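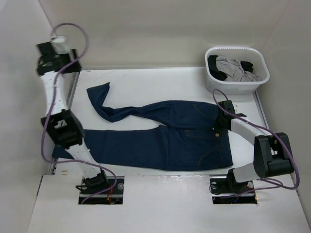 Jeans on the folding table, right gripper holding the waistband near the button.

Workshop tips: getting your folding software past denim

Jeans are where most home folding setups come unstuck, and I say that with a lot of affection, having spent most of May on them! A few things that have helped us at Clillach.

Plan from the waistband. It's the stiffest part, and the button gives your vision code something small and bright to look for (ours is brass-colored, which shows up beautifully on navy). Legs twist and flip over themselves, so let the planner find them second.

Don't let the program pull on a twisted leg. Have it look again first, and if it can't tell one hem from the other, send it back for a new grip. We allow 5 tries before it stops and beeps for help.

Teach it where to wait. The arm with nothing to do should have a parking pose up high, well clear of the cloth, or it will sit over a hem and your camera will decide the leg is shorter than it is.

Rosine Besson, who wrote most of our grasp code, likes to save every failed attempt in a folder of its own. I grumbled about the disk space, but when we moved to the Clovau planner we replayed more than 100 of them in an evening and found 19 that came from one wrong table height. One number, all that fuss!

Mask out the basket, too. Dark clothes waiting their turn look an awful lot like dark denim to a color filter, and you don't want it reaching in early.

Next time: shirts with collars, and why I keep putting them off.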